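About Jaleck

We're a small sewing and mending school, and we love what we do! Clementina Salgado started Jaleck with 3 students and one long table, and these days 18 evening classes run each term, from first buttonholes to whole winter coats (the coat class fills up fast, so write early).

Lurdes Morais teaches pattern cutting and Gonçalo Frade looks after knits and repairs. Both of them will happily talk about thread until the lights go off. 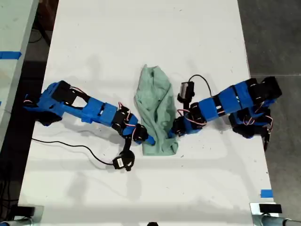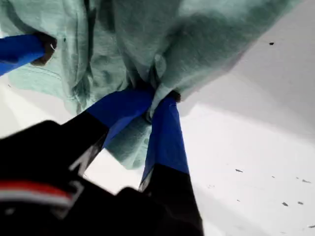

Knits are where most of our beginners start, and Gonçalo wouldn't have it any other way. You learn how jersey stretches, which needle to pick and how to put in a hem that moves with you. A crumpled piece of mint-green cloth like this one is a great thing to practice on – smooth it out, look for the stitched seam, and work from there.

Every July we open the doors for a mending week, and last summer you brought us 211 pieces of clothing. What a week! Come by and meet us, whatever your level.

Contact: Jaleck front desk | © Jaleck | Back to top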